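3.2 The Tray Task and How Our Students Approached It
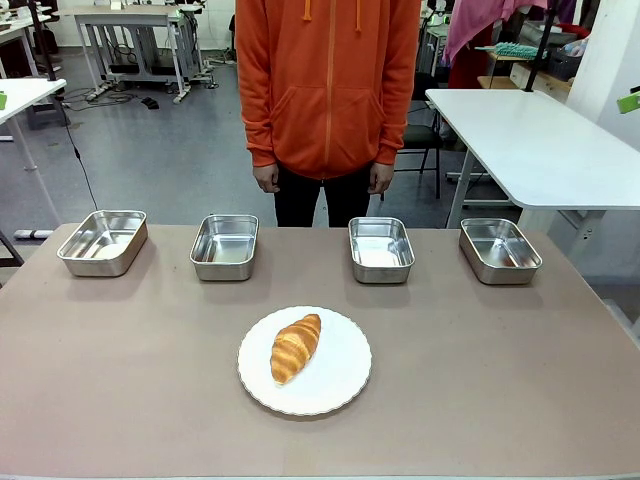

Figure 3. Table layout for the tray task, with one croissant on the plate and four empty steel trays behind it.

We were lucky to have 16 students in the Relirlow robotics club this year, and they threw themselves into the tray task from the very first Friday. The goal sounds simple enough: the robot should pick up the pastry from the plate and set it down in whichever tray the student has named (the row of trays in Figure 3 stayed in use all through July). Getting there took a good deal of patience, and we were often touched by how kindly the older students helped the newer ones along.

Each team of students planned and ran 200 trials, changing the angle of the croissant on the plate from one trial to the next. Harvey Cormier, who wrote the club's first grasp planner, suggested starting with a diagonal placement, and most teams kept it as their baseline – it gave them a fair amount to argue over! A trial was scored as a success if the pastry ended up fully inside the named tray with its crust unbroken. Trials stopped early by a student were logged separately and are discussed in Section 3.3.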